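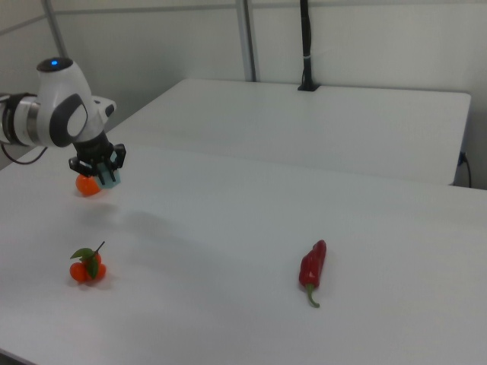 Mandarinas sobre la mesa blanca.

Conservación de mandarinas en mesa de sala común

Corentin Bailly - 10/21/21
Se solicita orientación sobre el almacenamiento de mandarinas en la sala común de Nultstead. ¿Procede mantenerlas sobre la mesa o deben refrigerarse?

Lozano
A temperatura ambiente se conservan correctamente durante una semana. Para plazos mayores se recomienda el frigorífico, entre 4 y 8 grados, en el cajón de verduras y sin lavar - la humedad favorece el moho.

Merkedon
En nuestro centro siempre en la mesa. Se consumen en 2 días.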